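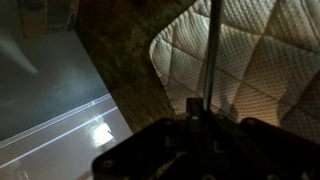
Student Projects / Local History

How Garkham Got Its Market Bell

When our class was asked to choose a subject close to home, I knew right away that I wanted to write about the bell in Garkham, which I have heard nearly every Friday of my life without once wondering where it came from. My grandmother was delighted, and I should say at the start that a good part of this report was written at her kitchen table, with far too much cake.

The oldest mention I could find is in the Turum parish book, where an entry for 1735 records a payment "for the carrying of the bell from Sison." The handwriting is hard going – it took me two afternoons to read a single page – but the word Sison is quite clear. Before that, it seems the market was opened by a man with a drum, and people complained that those at the far end never heard him.

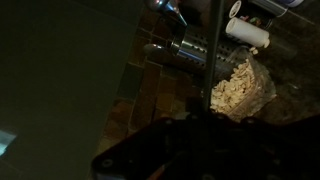

The road from Sison was a poor one in those days, and the cart had to go the long way by Gaken, where the river could be crossed in dry weather. I walked part of that route myself in February (not the wisest month to pick!) and came home with a great deal of respect for the horses.

What I could not settle is who paid for it. The parish book says the traders did, while a later town history gives all the credit to the church. I lean toward the traders, as their book was written at the time, but I would love to look through the Sison records before I say so for certain. The reading room there was closed for repairs all spring, and I have put my name down for when it opens again.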